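# Dressing Corner, White Suite

The Trillthorpe Center for Domestic Interiors maintains a number of furnished settings for study and reference. The Dressing Corner opened in March and forms part of the White Suite, on the ground floor of the Ladelik Building. It brings together a dressing table, a mirror, seating and a curved partition in a single color, so that visitors may consider shape and proportion without the distraction of finish. This page gathers views of the setting with brief notes from the furnishings register.

The register for the White Suite currently holds 173 entries. Each piece is listed by type, date of arrival and condition, and is given a shelf number even when it stands on the floor. Small personal articles of the kind that gather on any dressing table are not registered.

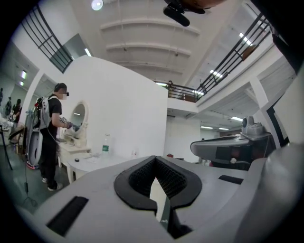

The dressing table is a type with a long domestic history. Earlier forms were often a plain table covered with a cloth, with a separate mirror set on top and put away after use. Fixed mirrors became more usual as bedrooms were furnished in matching sets, and the oval was favored for its soft outline and for the way it suits a standing or seated user. Ornamental mirror frames remained popular long after the tables beneath them had become quite plain. The White Suite follows that habit. Readers interested in the subject may consult the Center's printed guide, *Tables for Dressing and Writing*, which is available at the reading desk.

## The table

The kidney shape is named for its inward curve, which allows the user to sit close to the work surface with both ends within easy reach. It was used for writing desks as well as for dressing tables, and the two are often confused in household inventories. Where an inventory gives no mirror and no drawers, the Center records a piece simply as a kidney table and leaves its purpose open.

Supports vary a great deal. Some tables of this shape stand on four slender legs and are skirted with fabric. Others rest on a pair of pedestals, leaving an open space between them for the knees. The pedestal form is generally preferred for study settings, as the floor beneath can be cleaned without moving the table.

Glossy white tops show fingerprints and ring marks readily. Staff wipe them with a damp cotton cloth and dry them at once. Abrasive powders and solvent cleaners are not permitted anywhere in the suite.
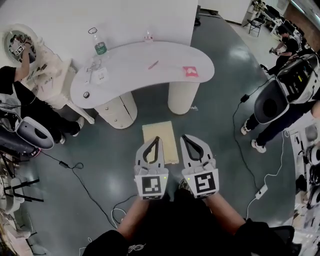 *White kidney-shaped table with a curved glossy top on two cylindrical pedestals, one fitted with small round knobs. On the top are a water bottle with a green label, a pink pen and a red sticky note.*

## The wall and the mirror

A dressing area set within a larger room has always presented a difficulty of enclosure. Folding screens were the common answer. They could be moved as needed, but they offered little support for a mirror and were easily knocked over. A standing partition takes up more floor, and in return it gives the furniture a firm background and shields the user from the rest of the room.

Rounded edges were requested by the Center when the partition was ordered from Plaltier. They repeat the curves of the furniture and are less easily chipped than square corners. The surface is touched up from a reserved tin of paint, catalog reference 118, and repairs are entered in the register under the same number.

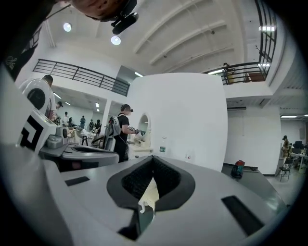
*White cabinet with an oval mirror, against the tall partition wall. A small shelf below the mirror holds a few small items.*

## Notes for visitors

The White Suite is open to registered readers and to classes by arrangement. Groups are asked to leave bags at the entrance and to keep the passage beside the partition clear. Chairs may be used. Cabinets and drawers may be opened on request.

Prints of the views on this page may be ordered for classroom use under the Tipoki lending plan. Schools may hold prints for up to 100 days, after which they should be returned flat in the folder supplied. Please quote the heading under which the view appears.

Corrections to the register notes are welcome and should be sent in writing to Gleice Macedo, Keeper of Furnishings, at the Ladelik Building. Correspondents are asked to give the name of the piece and, if known, its shelf number.

Related pages: Writing Furniture; Screens and Partitions; Mirrors, Wall and Standing.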